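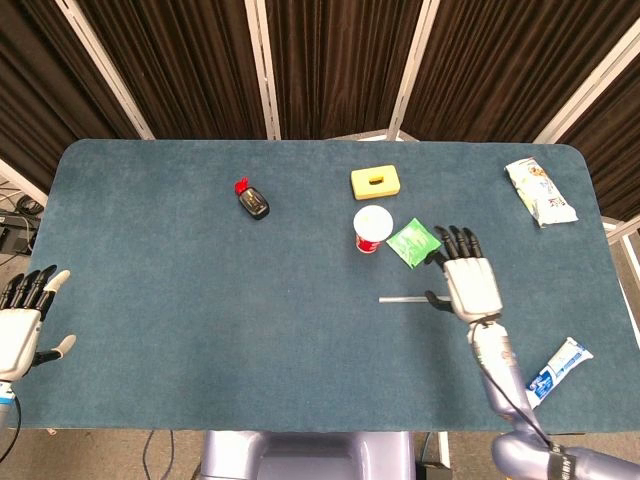 3.2 Upkeep of the cell

Figure 3. The Plestport cell, seen from the robot's head.

The felt was chosen for its kindness to dropped objects and has proved equally kind to lint. Lightfoot brushes it every 500 grasps, which is more attention than the hands get. These are checked every 133: each finger is curled and straightened, and the forearm cables are felt for kinks. Two finger tendons were replaced in March — both on the right hand, both on the morning of a funding visit. The curtains have needed no repair.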